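Stock fingers or longer aftermarket ones for thin paper packets?
Grippers and end effectors, 9 replies

mrey_cell2
We have a Franka arm with the parallel hand and we're choosing fingers for a sorting job. Most of the parts are easy. The hard ones are flat paper packets, the kind gauze comes in. They lie on cardboard and have to end up in a bin.

I've been running two sets. One is the Pisov, long and thin. The other is a printed set we call the Ginov, shorter, with a rubber face. Over 1000 picks split evenly between them, the Pisov dropped or missed 265 and the Ginov 291. That is closer than I wanted. Before I order more of either, has anyone run both on paper?
Marcelle Rey

torque_ripple
What are you counting as a miss? If the fingers close on air because the pose was wrong, that's the camera and it shouldn't go against the fingers.

mrey_cell2
Both kinds are in there. I didn't split them. I can go back through the logs but it will take a while.

torque_ripple
Then I wouldn't buy anything off those numbers. 26 picks apart with the vision errors mixed in doesn't tell you much.

fhamel
I disagree a little. If the camera and the pose code were the same for both sets, the vision errors should land on both about equally. The gap is small but it's a fair test. Can you post the setup? Cell and wrist view if you have them.

mrey_cell2
Cell first, then close up at the fingers.

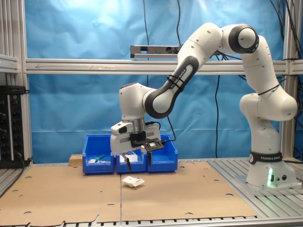
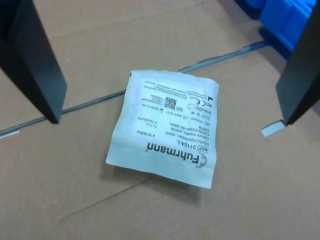
My own worry is finger length more than grip. The longer the finger, the more it flexes when the tip touches the table, and then the force reading at the wrist comes late. I've had the approach speed turned down all month for that. The other thing is the packet itself. The gauze one in the close-up is a Fuhrmann 5 x 5 cm, and the paper bows up a little and lifts on one side, so there is something to get under if you come in from the right direction. If you come in from the other direction you just push it. The planner picks the yaw from the outline only and knows nothing about the lifted edge.

fhamel
Thanks, that helps. I'd work on the yaw before the fingers. We had the same trouble with sachets on a Stestora gripper. What got us most of the way was closing slowly with the tips touching the surface, so the packet buckles in the middle and you pinch the fold. It works on a bowed packet from nearly any angle. It doesn't work on a stiff card.
Faustine

palletizer_joe
Use suction. Parallel fingers on flat paper is the wrong tool. A small bellows cup on a Mendoza pump will lift a paper packet if the paper isn't too porous.

fhamel
"If the paper isn't too porous" is the whole problem. A lot of sterile packaging is made to let gas through, and some of it leaks enough that a small cup won't hold. Wrinkles make it worse. And she would need a tool change for the rest of the parts. One of the bins in the first picture has something with a green handle in it, and I wouldn't want to pick that with a bellows cup.

palletizer_joe
You can get enough flow with a bigger pump. I've run cups on worse paper than that. Tool change is a fair point, I was only thinking about the packets.

gripcheck
Side question on the cardboard. Are you leaving it down for good? The first shot shows two sheets with a seam between them and holes punched all over. A thin fingertip dragged along the surface could catch on any of that, and you'd log it as a bad grasp.

mrey_cell2
It stays. We had bare table before and the fingers took a beating every time the depth was off by a few millimeters. The cardboard gives. I hadn't thought about the seam though. I can check whether the misses bunch up near it, the logged poses are all in the base frame.

torque_ripple
Do that and split out the vision errors in the same pass. If you plot miss position with one color per finger set you'll see it right away.

fhamel
And try the slow close on the Pisov set first. A rubber face will drag on the cardboard when the tips are down. Start with a low force limit and raise it from there.

mrey_cell2
OK. Plan is to sort the log tonight, then run the slow close with the Pisov at the same speed as before. I'm holding off on the order until I have both. Will post the plot in this thread.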